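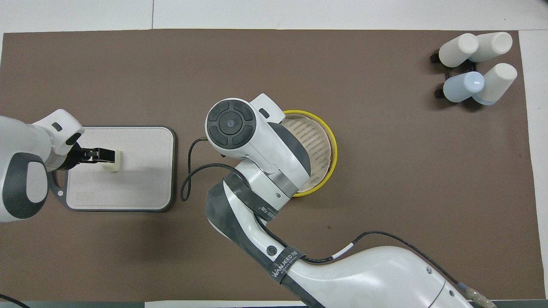

Cutting board and bamboo steamer set out on a brown mat over a white tabletop.

Boards, Steamers and Mats: Care and Set-up Notes

Revised Jan 16, 2018

These notes cover the three items most often asked about at the Cliltevport kitchen bench sessions: the composite or plastic cutting board with a rim, the round bamboo steamer, and the large bench mat that goes underneath. They assume a home kitchen with one sink and limited drying space.

Mat

Choose a mat that leaves a margin of bare benchtop on at least one side. A mat that runs right to the edge gets caught by aprons and sleeves, and crumbs drop straight to the floor. Silicone and vinyl mats both lie flat after a day unrolled under a few heavy books. Do not iron vinyl.

Wipe the benchtop before the mat goes down. Grit trapped underneath will scratch laminate and dull a painted surface. Lift the mat completely once a week and dry both faces. Dark and mid-brown mats hide tea and soy stains but also hide grease, so check by running a white paper towel across the surface under good light.

Neither type is a trivet unless the packaging gives a temperature rating.

Cutting board

A board with a coloured rim of softer material grips better than a plain slab, but the join between rim and surface needs attention. Food residue collects there. Scrub along the join with a nylon brush and hot water with detergent, then stand the board on its short edge.

If there is a hole in the rim, use it. Hanging dries both faces at once. Leave a gap of 15 mm between the board and the wall; a rubber bumper on the lower corner does this. Drakitz hooks are deep enough for most boards, though the small size will not take a thick rim.

Speckled surfaces make knife scoring hard to see. Test with a fingernail across the grain of the cuts. If the nail catches repeatedly in the middle third, demote the board to bread and dry goods or replace it. Sanding plastic is not recommended: it raises a fuzz that holds moisture.

For stains from turmeric, beetroot or carrot:

Make a paste of bicarb soda and water, spread it over the mark and leave for 43 minutes (our bench timing; anything near it will do). Rinse, then put the board in direct sun for the afternoon. Turmeric fades considerably in sun. Beetroot usually lifts with the paste alone.

Keep separate boards for raw meat and for produce. Mark the rim with a paint pen, as surface labels wear off.

Small round items such as corks, short lengths of carrot and baby corn roll on a hard board. Cut a thin slice from one side first and set the flat face down.

Bamboo steamer

New steamers should be rinsed, then steamed empty for 18 minutes before first use. This removes dust and most of the raw bamboo smell. Some odour will remain for the first few batches.

Line the base with baking paper, cabbage leaves or a cut circle of muslin. Punch holes in the paper, leaving the outer ring intact. Food in direct contact with the slats sticks and is slow to clean out.

The pot should match the steamer closely. If the rim overhangs the pot, it sits over the burner and scorches. A flat steaming ring (Ultine makes one in several diameters) solves this for most saucepans. Keep the water level 2 cm below the base and top up from a boiled kettle.

Wash with hot water and a soft brush. Skip the detergent if possible and never soak. Dry the steamer on its side with the lid off, turning it once. It should be dry to the touch on the inner wall before it goes into a cupboard. Light mould can be scrubbed off with white vinegar and the steamer re-steamed empty. Black spots that have gone into the bamboo mean the piece is finished.

Storage

Store the steamer on an open shelf or in a cotton bag. Plastic tubs with lids are unsuitable. Boards go upright in a rack with space between them. Mats are rolled with the working face outward, which reduces curl at the corners when they are next laid out.

Corrections

Armelle Gaillard points out that the June version of this page gave the soaking time for wooden spoons under the steamer heading. It has been removed. Damilola Bako asks whether Fikre board oil is suitable for plastic boards. It is not; oil is for timber and bamboo only.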